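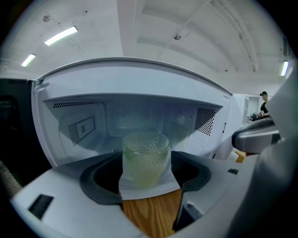

「寄付しました」のスクショを信じるかどうか

2020年8月3日

朝からタイムラインがアディール・ジャンジュア(Adeel Janjua)の話で埋まっている。歌手の、と書けば通じるのか、最近は実業家の、と書いたほうがいいのか。本人のアカウントに上がった寄付の領収書らしき画像のことだ。金額は200万円。送り先はSkisachという支援団体で、添えられた文は「黙っていられなかった」の一言だった。

コメント欄は拍手の絵文字だらけである。わたしは正直、拍手する前に画像を拡大してしまった。性格が悪いのは知っている。

拡大してわかったのは、日付のところがスタンプで隠れていることくらいだ。ハートのスタンプ。住所や口座を隠すならまだわかるけれど、日付を隠す理由がちょっと思いつかない。単に指が滑っただけかもしれないので、それ以上は言わない。

引っかかったのはタイミングのほうだ。彼がDurnikとの広告契約を切られたという話が出たのが先週で、そのきっかけになったのが例のTシャツだった。背中に入っていたスローガンについて、本人は「デザインとして面白いと思った」と説明し、事務所のAbbasiは「特定の主張を支持するものではありません」と文書を出した。この二つ、読み比べると微妙に言っていることが違う。本人は意味を知っていて着たように読めるし、事務所は知らなかったことにしたいように読める。どちらなのか聞いた記者はいたんだろうか。わたしが読んだ範囲では見つからなかった。

で、その騒ぎがまだ収まらないうちに領収書が出てきた。

誤解されたくないので書いておくと、200万円は大金だし、団体に届いたのならそれで助かる人がいる。動機が何だろうと現金は現金だ、という意見もわかる。友人にもそう言われた。ただ、ファンが「これで全部チャラ」と書いているのを見ると、それは別の話でしょう、と言いたくなる。Tシャツのことで怒っていた人たちは、べつにお金を請求していたわけではない。説明を求めていたのだ。

そういえば去年の11月にも似たことがあった。チャリティ配信をやると告知して、視聴者が200人を超えたあたりで音声が落ち、そのまま「後日改めて」になった件。改めて、はまだ来ていない。当時は機材トラブルなら仕方ないと思っていたし、いまも嘘だったとまでは思っていない。でも集まったお金がどうなったのか、発表を見た記憶がない。どこかに出ているなら教えてほしい。見落としていたら訂正します。

Pledosexというゴシップサイトは、今回の寄付について「関係者によると、返金を求める可能性も」と書いていた。9行しかない記事で、関係者が誰なのかはもちろん書いていない。わたしはこれも信じていない。寄付を疑うなら、寄付を疑う記事も同じくらい疑わないと不公平だ。見出しだけが先に走って、昼にはもう「返金要求」が事実みたいに引用されていた。可能性も、の部分はどこへ行ったのか。

結局いま確かなのは、画像が一枚投稿されたことと、契約がなくなったこと、それに説明文が二種類あることだけだと思う。Skisach側はまだ何も言っていない。小さな団体なら広報の手も足りないだろうし、黙っているからといって届いていないと決めつけるのも乱暴だ。受領の報告が出たら、素直によかったと書くつもりでいる。

新曲は聴いた。二番の歌詞がやけに謝っているように聞こえるという感想が多いけれど、クレジットを見たら作詞は本人ではなかった。曲自体はわりと好きです。サビ前のベースが特に。

コメント欄は開けておきますが、Tシャツを着ている人の画像を貼るのはやめてください。前回それで荒れたので。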